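Sorting and Folding Flat Linen: Notes After One Winter

Posted Feb 2, 2026 in Household

In November I rewrote the laundry procedure for the house. The old one consisted of carrying a full bin to the nearest chair and folding from the top down until interest ran out. The new one has a fixed order, a fixed fold for each type of cloth, and a shelf width that everything has to meet. It has now been in use long enough to report on.

The bin is the first item. I use translucent plastic with straight sides. Wicker snags knit fabric, and a fabric hamper collapses inward as it empties, so the last pieces have to be dug out. With a translucent wall the colors at the bottom can be read from the side before anything is lifted. I bought mine at Jakmont, the hardware place on the ring road, and paid 18 dollars. The lid went to the garage on the first day and has stayed there.

Loading matters less than I expected. I tried layering by type, heavy items at the bottom, and abandoned it after two loads. Everything goes in crumpled and comes out one piece at a time. 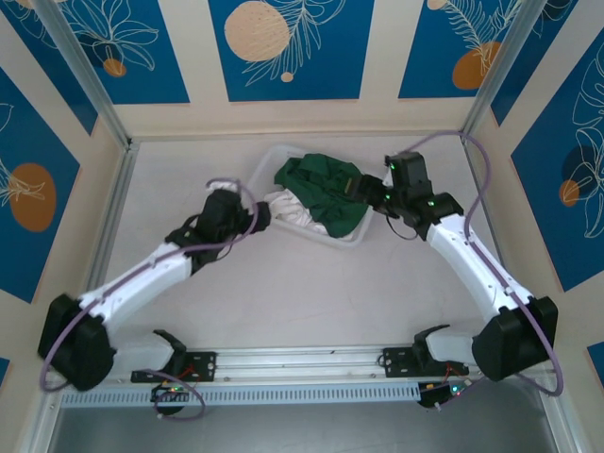
Ukside Linen Notes

Taking one piece at a time is the rule that changed the most. When a dark green piece is lying over a white one, the green one is taken by its edge and lifted clear before the white is touched. Pulling on whatever corner happens to stick out brings up two or three items together, usually twisted around each other, and the twist has to be undone on the table. I lift by an edge near the rim of the bin. If a second piece comes along, both go back.

Whites and darks share a bin at this stage. They were washed separately and are fully dry, so there is no transfer to worry about, and a second bin would take up floor I don't have.

The folding surface is the second item. Mine is a pale, matte tabletop, 1667 mm long, wiped before each session. Pale is useful with dark cloth, where the outline is easy to judge against the background. With white napkins it is less useful, and I put a gray mat down for those. A glossy top is worse than either, as the cloth slides when one side is smoothed and the far edge moves out of square.

I considered a Godoy folding board, the hinged kind used in shops. It produces a consistent shirt. It does nothing for a tea towel or a table cloth, and those are most of what I fold. It went back.
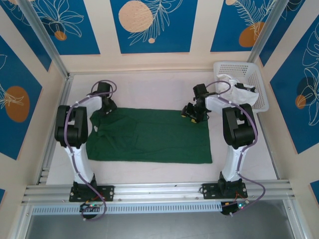

Squaring comes before any fold. A fold made on a cloth that is not flat carries the error into every layer after it, and by the third fold a small offset at one side has become a visible step. I work from the better side to the worse one. On a dark green rectangle with its right side fairly flat and its left still rumpled, the right is left alone and the diagonal folds on the left are pushed out toward the uneven edge until that edge stops dipping inward. The lower edge, if it already runs nearly straight, is the reference line. A tag is also a reference, provided it is always sent to the same corner. I place it at the left and underneath, so that it never shows on the shelf.

The sequence for a rectangle wider than it is deep:

Smooth from the reference edge outward, flat hand, no dragging.
Fold the width in half, right side over left, and match the corners before the edge.
Press the crease once with the side of the hand.
Fold the width again.
Fold the depth in thirds.
Turn the closed edge to the front.

Thirds on the last step give a block that stands up without leaning. Halves gave a flatter block that slid off the stack when the shelf was bumped.

The shelf is a Skesov unit, the narrow model, with 200 mm between uprights. Any fold wider than that is refolded. I keep dark cloths in one column and whites in the next, with the oldest at the front.

Remaining problems: fitted sheets, which I still roll, and one round tablecloth for which I have no fold that meets the shelf width. It is currently on a hanger behind the door.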